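From: Greer Rankin
To: Shared Equipment list
Date: 04/02/2026
Subject: Re: Trial of the Kekard gripper - comments before the order

Dear colleagues,

Thank you to those who replied. I answer Ruaridh Strachan's message in part below and set out where the review of the Kekard two-finger gripper now stands.

Ruaridh Strachan wrote:
> The supplier's leaflet speaks of "delicate and mixed goods", and
> I should like to know what that covers. Our packing bench handles
> glass, turned wood and a good deal of paper, often in one parcel.
> Has the unit been tried on anything other than the foam blocks
> that Drorusano sent with it? I would also ask that the price of
> spare finger pads be stated before we are asked to agree to
> anything.

It has. Cristian Inga and Zixuan Yuan have been running the unit on bench goods under the terms of the loan, with the wrist camera fitted. Paper is the harder test for fingers of this width, as a sheet gives very little to close upon and must not be creased or dragged against whatever lies beneath it. The view from the wrist during the paper work shows how little room there is between the fingers and a ribbed clear dish with a wooden disc on it.

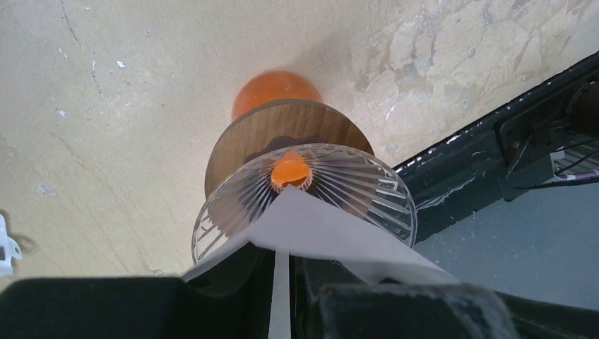 Points for decision

1. Grip force. The lowest setting is suitable for paper and for light wooden pieces. Cristian would like a finer step between the two lowest settings, and Drorusano has been asked whether this can be done in software.

2. Camera. The picture is good enough for setting up a task. Clear goods remain awkward, as bright reflections along an edge can be taken for the edge itself. Torquil Guthrie has asked for a second lamp - I support this, provided that it comes out of the existing allowance.

3. Price. The unit is offered at 1000 pounds with the camera mount, or 800 pounds without it. Spare pads are sold in packs of five and are not included in either figure. I have asked for the price of a pack in writing and will forward it to the list.

4. Service. Drorusano offers a cover plan under the name Drorkard. The plan excludes pads and cables, and the wording on damage to goods is unclear to me. Zixuan has put the question to the supplier and awaits a reply.

5. Comparison. The Aigner unit mentioned by several members can't be lent to us until March. I do not propose to delay the order on that account unless there are objections.

Members who wish to see the unit at work should write to Cristian, who keeps the bench diary. Objections and further comments should be sent to the list and not to me alone, so that they are kept with the rest of the thread.

Yours sincerely,

Greer Rankin
Shared Equipment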